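Ticket 1110 - Grilodbridge bench - cable rule for hand-held grippers, episodes failing check
Opened 7/18/21. Status: open, waiting on Roltis

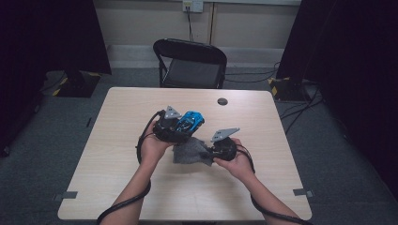 Short version: 9 episodes out of the last 100 rejected by the checker, all with "left pose jump". Larnon says operator error, I don't think so. Working rules (section 4) say the cable must have slack at the wrist and must not cross the fingers of the operator. Fine as far as it goes. But it says nothing on where the cable goes after the wrist, and everybody does it their own way. With the left one looped up over the back of the hand and then down along the forearm, as on the toy car and felt cloth task, you are inside the rule and still have the connector taking a pull when the elbow goes out. Rule needs another line.

Tried so far

1. Swapped left and right cables. Jump stays on left. So not the cable itself.
2. Restarted the logger, cleared old calibration, redid it by the book. No change.
3. Checked firmware, same both sides.
4. Ran the cloth task with the elbow kept in. Clean. Ran it again reaching for the far edge of the table, two jumps.
5. Same reach with cable held off the arm by a second person. Clean. Not a fix, we can't have a second person in reach during recording (section 2), did it with logging only.

Update

Győri site answered. They strap the cable once below the elbow and leave a loose loop you can get a fist through. They have 300 episodes since the change and no pose jumps. Asked them for their wording, got it, pasted here:

"Cable is strapped to the forearm below the elbow, never at the wrist. Operator stretches both arms fully before the first episode. If the cable goes tight at any point, stop and re-strap."

I'd take that as is. Would add: floor cables checked before each session, and kept clear of where the operator stands. Ours are in a heap by the right-hand stand, and the striping on the stand bases only helps if people look down. Not the cause of this fault but it is the same section and we may as well fix teh lot in one go.

Replies

Larnon: ok with the strap rule. Not ok with re-strap mid session unless calibration is repeated, otherwise we can't compare episodes.
Me: agreed, put it in. Stop, re-strap, recalibrate, new session number.

Still to do

- Roltis to confirm the connector is rated for side pull. Asked twice
- straps, soft ones, ordered
- rejected episodes: keep but mark, do not delet
- section 4 draft to both sites before the next batch

Leaving this open till Roltis answers. Please don't close it as "user error" again.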